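We use cookies to remember your basket and see which pages get read. Accept / Manage settings

Spice jars and shakers: your questions

Answers by Manju Jaiswal at Platoso. Updated in April, still adding to it. If yours isnt here, email and I'll get to it, usually by Thursday.

Which lid for what?
Perforated for salt and sugar. Rotating lid for anything you want to close off between uses, so dried herbs, pepper, seasoning mixes. Solid screw lid for whole spices you scoop out with a spoon. You can mix lids within one set, just say so in the order notes.

Do lids swap between jars?
Same neck size, yes. Bruko and Vullier necks are different and won't swap, people keep trying. It'll go on half a turn and then pop off over your soup.

My salt has gone solid. Fix?
Tip it out, break it up with a fork, dry the jar properly, refill. A few grains of uncooked rice in with it helps. Don't shake over a steaming pan, that's how the damp gets in. Sprinkle into your hand first.

How do I know what's in a jar with a dark lid?
Get the kind with a little window in the top. Good if your jars live in a drawer and you only ever see them from above. Otherwise a label on the lid, not the side.

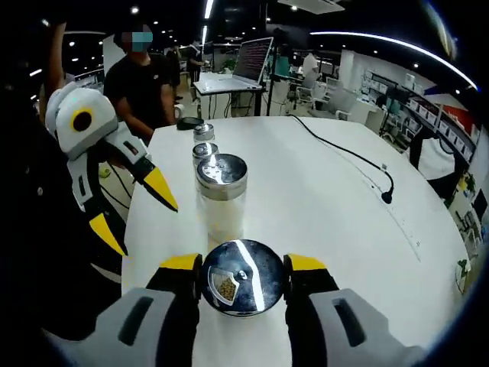

Labels come off in the dishwasher, by the way, all of them, whatever the packet says. Geeta Rathore in our shop uses a paint pen on the base of the glass and redoes it when it wears.

Can the lids go in the dishwasher?
Glass yes. Lids no. The shiny ones go cloudy and the rotating ones trap water under the disk. Warm soapy water, old toothbrush for the holes, dry upside down on a towel overnight. Never refill while the lid's damp.

Rotating lid is stiff?
Usually old spice stuck under it. Soak 2 hours, work it back and forth, rinse. Still stiff, write to us.

How much fits in each?
Big jar 300 ml, middle one 215, small 200. Yes the last two are close, they just look different becuase of the shape.

How should I line them up?
Your kitchen! Tall at the back if they're on a shelf. On a table I'd put whatever you reach for most at the near end. Keep them off the windowsill, paprika fades fast.

Returns?
Unused, in the box, fine. Once there's been cumin in it we can't take it back. Broken on arrival, send a photo to Lalit Rastogi and he'll sort a replacement.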